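Nolline Community Archive: Oral History Digitization
Progress report to the Stelmakh Fund
June 2019

Prepared by Candela Arrieta, project lead

1. Status

The project is on schedule for transfer work and behind schedule for cataloging. Spending is within the approved budget. No change to the end date is requested in this report.

2. Transfer of recordings

The collection consists of 199 compact cassettes recorded by the former Nolline adult education center. All cassettes have now been inspected and assigned a shelf number. Transfer is being done in real time, one side per session, to uncompressed WAV files at 24 bits. A compressed listening copy is made from each master after the file has been checked.

Twenty cassettes needed work before they could be played. The most common fault was a detached pressure pad. Shells that were welded and not screwed were opened with a blade and the tape pack moved to a new shell. The original shells and labels have been kept with the tapes. In 3 cases the tape had been spliced with household adhesive tape, and these were sent to Enau for treatment. Enau has returned two. The third shows adhesive bleed over a longer section than was first estimated, and a revised quotation has been accepted under the conservation line.

Azimuth is adjusted by ear for each side and noted in the transfer log. Aurelio Carretero has asked that noise reduction not be applied to the masters, and this has been adopted as a rule. Where a recording was made with Dolby B and the label says so, decoding is done at playback and the setting is logged.
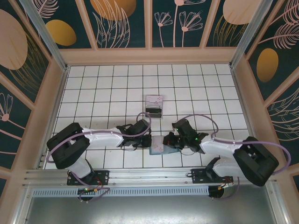 3. Cataloging

Cataloging started four weeks later than planned. The delay came from the field list, which had to be rewritten after the first trial batch. The earlier list had a single field for place, and interviewers often recorded in one town while the speaker described another. The revised list separates place of recording from places mentioned. Elli Lappalainen has re-entered the trial batch under the new list.

Summaries are limited to 2000 characters. Time codes are given at each change of topic. Personal names of third parties are left out of the public summary and held in a restricted field.

4. Permissions

Consuelo Vidal is writing to speakers or their families. Signed release forms from the original interviews cover use in the classroom only and do not extend to online access. Recordings without a new form will be available in the reading room and will not be put online. Replies have been slower where the only address is the one on the cassette insert. A notice will be placed in the local paper in the next period.

5. Storage

Masters are held on two drives at separate addresses, with checksums verified monthly. The third copy is with Widero under a storage contract. One checksum mismatch was found on a listening copy. It was regenerated from the master, and the master itself verified correctly.

6. Budget

Equipment: closed, slightly underspent. The second cassette deck was bought used and serviced.
Conservation: expected to be fully spent after the remaining Enau invoice.
Staff: on plan.
Postage and notices: small overspend expected, to be met from equipment.

7. Next period

Complete transfer of the remaining cassettes. Receive and transfer the last treated tape. Bring cataloging level with transfer by assigning Nicanor Ortuño to summaries for two days a week. Submit the draft access policy to the Fund for comment.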